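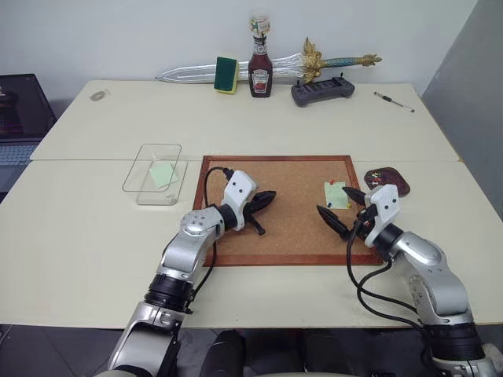
Kovine Camera Hire
Camera Preparation Technician (full time, permanent)

Kovine Camera Hire supplies camera, lens, grip and support equipment to drama, documentary and commercial productions. The company wishes to appoint a Camera Preparation Technician to join the preparation floor at its Obura Road premises. The post is open to applicants with experience in a hire company, as a camera trainee or second assistant, or in a comparable technical role.

Reporting to: Tatu Mwakalinga, Head of Preparation
Hours: 40 per week, on a shift pattern
Holiday: 20 days a year, plus public holidays
Start: March, or as agreed with the successful applicant

The role

The technician will prepare equipment for hire, receive it on return and keep accurate records of its condition. Most orders are built to a list agreed between the hire desk and the first assistant camera, who will usually attend in person for a test day before the job begins. The technician is expected to have the order ready on the bench before the client arrives and to remain available throughout the test.

The duties of the post are as follows.

Assembling camera packages from the order list, including bodies, viewfinders, monitors, batteries, media, matte boxes, follow focus units and cables.

Checking flange depth, sensor condition and firmware version on every camera body leaving the building, and recording the results on the job sheet.

Projecting and inspecting lenses, marking up focus scales where required, and referring any lens with a mechanical or optical fault to the lens workshop.

Testing tripods, fluid heads, sliders and shoulder supports for play, drag and secure locking.

Cleaning and checking all items on return, and reporting loss or damage to the hire desk on the same working day.

Packing flight cases to the company's standard layouts and labelling them for dispatch.

Giving advice to crews by telephone during a hire, within the limits of the technician's own knowledge, and passing on anything further to a senior member of staff.

The lens collection currently stands at 210 lenses, of which a good part are older spherical and anamorphic sets that have been rehoused. These require patience in handling. The technician will be trained in the use of the projector and collimator and will not be asked to sign off lenses alone until that training has been completed.

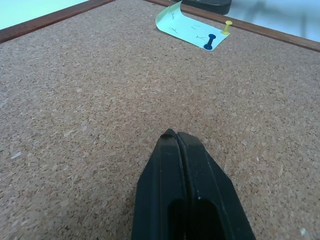 Technicians are also asked to contribute to the upkeep of the small accessories store. Rods, plates, brackets, screws, cable clamps and rain covers are issued in large numbers and are easily mislaid between jobs. Each member of the preparation team takes charge of one section of the store for a quarter at a time and is responsible for reordering stock before it runs low.

Working hours and shifts

The preparation floor is staffed from 7.30 am to 7 pm. Early shifts finish at 4 pm and late shifts begin at 10.30 am; both include a half-hour unpaid break. The rota is issued four weeks in advance. Weekend cover is shared among the team and is compensated with time off in the same month wherever the rota allows.

Occasional work away from the premises may be required, chiefly the delivery of replacement equipment to a location or the supervision of a camera test at a studio. Travel time counts as working time and reasonable expenses are repaid on production of receipts.

Person specification

Essential:

A sound working knowledge of at least one digital cinema camera system, including its menus, power requirements and recording formats.

An understanding of lens mounts, image circles and the common filter sizes.

Careful and methodical working habits, and legible handwriting.

A courteous manner with clients, including when a test is running late or an order has changed.

The ability to lift and carry cases within the limits set out in the company's manual handling policy. Adjustments will be considered for any applicant who needs them.

Desirable:

Experience of wireless video and wireless lens control.

Basic soldering and the repair of power and video cables.

A full driving licence.

Familiarity with Sustanov, the stock control software used by the company. Training will be given to those who have not used it before.

No formal qualification is required. Applicants who have taken a film or broadcast engineering course are asked to describe the practical work they carried out, with particular reference to equipment they prepared or maintained themselves.

Training and progression

The first three months are a probationary period. During this time the technician will work alongside a senior colleague on camera bodies, then on lenses, and finally on support and grip. A short written review is held at the end of each month.

After probation, technicians may ask to spend up to 20 hours in each quarter on personal training. This may be used for camera tests, bench practice or attendance at manufacturers' courses, and is arranged with the Head of Preparation so that the floor remains adequately staffed. Equipment not out on hire may be borrowed for personal projects under the staff loan scheme once probation has been passed.

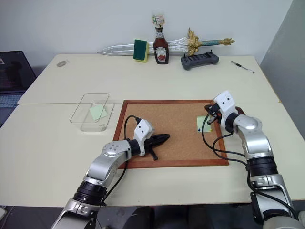 Technicians who wish to specialise may apply in due course for posts in the lens workshop or the electronics workshop, or at the company's smaller branch in Kurnusach, which deals mainly with documentary hires. Vacancies are advertised internally for two weeks before they are offered elsewhere.

Pay and benefits

Salary is set according to experience on the company's technician scale, a copy of which will be sent to any applicant on request. Overtime is paid at time and a half and must be agreed beforehand with the shift leader. The company operates a workplace pension and a cycle purchase scheme, and provides protective footwear and work clothing. Secure cycle storage and a limited number of parking spaces are available on site.

How to apply

Applicants should send a curriculum vitae and a covering letter of no more than two pages, addressed to Tatu Mwakalinga, Head of Preparation. The letter should explain how the applicant meets the essential requirements and should describe one occasion on which he or she traced a fault in a piece of camera equipment, setting out the checks made and the order in which they were made. Showreels are not required and will not be viewed.

Shortlisted applicants will be invited to attend for half a day. The visit consists of an interview, a tour of the preparation floor and a practical exercise in which a camera package is assembled from a written list and a number of deliberate faults are to be found and noted. Applicants may ask questions during the exercise, as they would in the course of ordinary work. Travel costs within the country will be met by the company.

Two references will be sought once an offer has been made. One of these should be from a present or recent employer, head of department or course tutor. Freelance applicants may give the name of a first assistant or camera operator with whom they have worked on more than one production.

Kovine Camera Hire welcomes applications from all sections of the community. Requests for this notice in large print, or for adjustments to the interview or practical exercise, should be made to the front office at the time of application.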